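Living With Carpenter Ants in an Old House
December
By Mwende Kimaro

The first thing I ever noticed was the sound. It was gone eleven at night, the radio was off, and I was standing in the back bedroom at Dekdale with a hot water bottle under one arm when I heard something like a bowl of breakfast cereal just after the milk goes in, a faint crackle, coming from inside the window frame. I put my ear to it and it stopped. I took my ear away and it started again. I went to bed and told myself it was the heating (we had no heating in that room, but it was late and I was tired).

By spring there were little heaps of shavings on the sill, as fine as pencil sharpenings, and I would brush them away on a Saturday-ish sort of tidy and find them back again a few days later. Mixed in were bits of leg and wing and the odd dry husk of some other insect, and that mixture is the giveaway. Woodworm leaves powder or gritty little pellets. Carpenter ants leave something closer to the floor of a joiner's shop that hasn't been swept since the last lot of visitors came through.

I rang Upendo Shemweta, who has been treating houses up and down our valley for 24 years and whose van you will see parked outside somebody's porch most mornings. She came round, accepted a large mug of tea and spent a good long while doing nothing but look. She pressed the frame with her thumb, then with the handle of a screwdriver, tapping along it and listening, the way my grandmother used to choose a melon. Two thirds of the way down the note went dull. "They've got a nice flat in there," she said, rather fondly, I thought.

What she explained to me that morning is something I have been passing on to anybody who'll stand still ever since. Carpenter ants don't eat wood. They chew out rooms in it to live in, and they carry the waste outside and drop it, and then they go off and find their dinner somewhere else altogether: honeydew from the greenfly on your roses, other insects, the jam on the worktop. So the timber is lodgings, and they are choosy about it. They like it damp and already a bit soft, and in my case that meant a gutter had been dripping down behind the frame for longer than I care to admit. 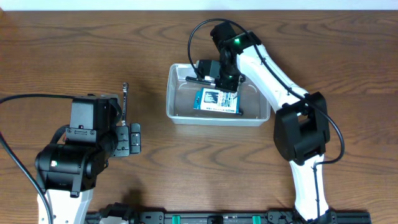

Why do you see big winged ants indoors at the end of winter?

Winged ants that turn up inside while it is still cold outdoors have usually come from a nest in the building itself, where the warmth has woken them early. A few strays in summer may only have flown in through an open window, but a steady trickle of them in a heated room is worth having looked at.

I'd had mine in the bath, for what it's worth, and had been rescuing them with a postcard and putting them out on the ledge, which Upendo found very funny indeed.

The treatment itself was less dramatic than I had feared. I had pictured tents over the roof and a fortnight at my sister's. Instead she had me put out a smear of honey on a bit of card after dark, and the pair of us sat on the landing with a torch wrapped in red cellophane and waited to see where the workers went home to. Ants of this kind do a great deal of their walking at night, and they keep to edges: the line of a skirting board, a cable, the join between two boards. Ours went along the picture rail, down the side of the wardrobe and in behind the architrave, and a second file went out through a gap by the waste pipe to the old plum tree. There were 2 nests, she said, a main one in the tree stump and a branch office in my window. If we had dealt only with the window we'd have had the same trouble back by the following year.

So the stump came out, the gutter was mended, and the rotten length of frame was cut away and a new piece let in. She used a slow bait, which the workers carry back and share, and asked me very firmly to keep my hands off the fly spray while it did its work. Spraying the ones you can see makes you feel better, and I do understand the urge, but it does nothing for the queen sitting snug in the middle of it all.

My neighbour Nuno, three doors up, had gone at his with boiling water and a good deal of shouting. He had them for two more summers.

If you live in an old place, go round it after heavy rain and look at where the water goes. Look under sills, around the feet of door posts, and anywhere a shed or a log pile leans up against the wall. I keep my firewood well away from the house now and bring in only what I'll burn that evening, having once carried a whole basketful of sleepy ants into the sitting room and set them down by the stove to thaw. Trim back any branch that touches the roof, too, as they'll use it like a footbridge.

The back bedroom has been quiet for a good while. I do still go in now and again, late, with the hot water bottle, and stand by the window for a minute with my ear against the new wood.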